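When the Cloth Hides the Hand

When Danai Theodorakopoulos joined Lernent, the software planned a grasp in the same way for a cup and for a sweater. It found an object, drew a box around it, chose a point and sent the arm. For the cup it was fine. For the sweater, the arm often went to a good place and closed on air.

"The cup waits for you," she told me. "The sweater is also waiting, but it has a shape that my program never saw before and will never see again."

I visited the company in February to learn how a small team writes software for soft things. I expected to hear about big models and large computers. Most of the two days we spoke about time, about memory, and about a log viewer.

The program that controls the arms is called Trimero. It has three parts, and each runs at its own speed. The slowest looks at the whole workspace and decides what to do next: pick this garment, bring it there, let it go. The middle part takes the picture from the wrist camera and proposes a short path for the fingers, 20 small steps at once. The fastest part only follows the path and watches the motor currents, and it may stop the arm without asking the others.

The difficulty lives between these parts. When the middle one finishes thinking, its picture is already old. In the first version it was 600 milliseconds old, and in this time a piece of hanging fleece can swing away or fold over itself. Thịnh Mạch, who wrote most of the control code, spent the winter on this delay. He did not make the model smaller, as I would have guessed. He changed the program so that it begins to compute the next path while the arm is still following the old one, and then joins the two paths where they agree best.

"People ask me about the network," he said. "I would like that they ask me about the clock."

He showed me a plot of a run before the change. The line of the wrist speed went down to zero again and again, like a comb. After the change the line was a soft wave. The arm had the same motors and the same limits, only it no longer stopped to think.

Perception of cloth has its own trouble. A wrist camera sees very well until the moment of the grasp, and then the thing that was grasped fills the view. The team calls this moment "the curtain". For a long time Trimero treated the curtain as an error and asked the arm to go back and look again. Filippos Zervas, the perception engineer, turned this around. If a single color fills most of the picture and the fingers are closed, then probably there is something in the hand, and the program should believe it until another signal says no. He keeps a short memory of the last good views, so the planner knows what was there before the fabric came in front of it.

The other signal is the finger width. With a rigid object the closed fingers report a clear gap. Two layers of thin cotton give almost the same number as nothing at all, and here the team is still unhappy. Fleece is easier, for it is thick and it pushes back. Danai told me that they test with fleece when visitors come – and with thin cotton when they want to be honest with themselves.

The tool I liked most is called Padton. It plays a recorded run with all the streams on one line of time: the wrist pictures, the finger width, the planned path and the real path. Before Padton, each engineer had a private script to look at the logs, and no two scripts agreed about when a grasp started. Now an argument can be finished by moving a slider. In one week the team went through 114 failed grasps like this and gave each a label. The largest group had nothing to do with vision. The fingers were commanded to close a little too early, before the arm had arrived at its target.

The repair was 2 lines of code. Thịnh is a bit ashamed of this and Danai is very proud of it.

What remains is planning in the longer sense. To hold one garment is a small job, and a useful program must know which one to take when several lie together, and where the free corner is. For now the slow part of Trimero chooses by simple rules that Filippos wrote by hand. He wants to replace them with something learned, but he wants first a way to ask the learned part why it chose the left sleeve.

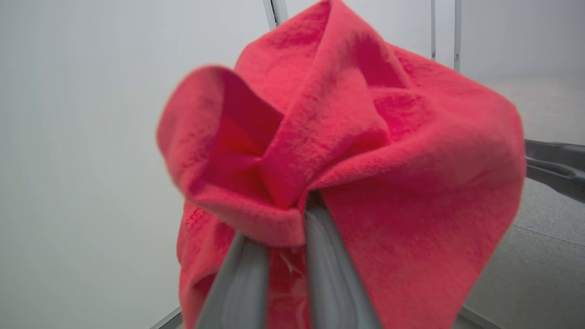
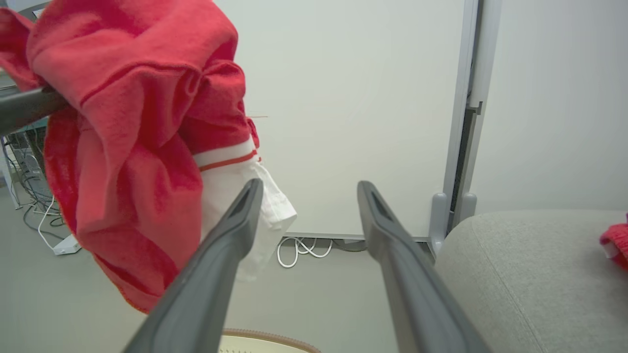
Despina Mitsotakis-Vlachou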